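Robot Learning in the Home
Unit 4: Collecting demonstrations by hand
Instructor: Elfriede Thaler

Reading before lab: the Ellbridge collection notes, sections on task lists and rejected episodes.

Last unit we trained a policy on data someone else had gathered. This time you gather it. A demonstration is one full attempt at one task, recorded from start to finish, with the video and the gripper motion kept together.

We use hand-held grippers. The operator holds one in each hand and does the job directly, so no arm has to be driven. The cubes on the grippers carry printed patterns that let us recover the position of each gripper over time. If a cube is covered by a sleeve or turned away for too long, the track breaks and the episode is dropped.

What makes a set useful:

Vary the start. Stand in a different spot, approach from the other side, begin with the jaws open or half closed.
Keep the goal fixed. "Turn the handle" and "turn the handle, then wipe the rim" are 2 tasks and get separate labels.
Keep mistakes if you recover from them. A slip followed by a second grasp is worth having — the policy will slip too.

Bathroom fittings are a good test of grasping. The parts are small, the surfaces shine, and the operator has to lean in.

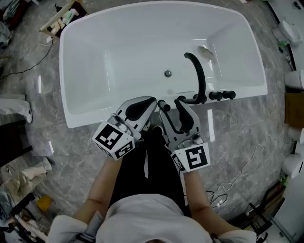 Fig. 4.1. Right gripper closed on a black handle at the rim of the tub.

Note how close the neighboring handles are. Name the target handle in the task label, or the episodes cannot be sorted later.

For lab: each pair records 70 episodes of one task. Send label files to Leif Björklund by 29 November 2021.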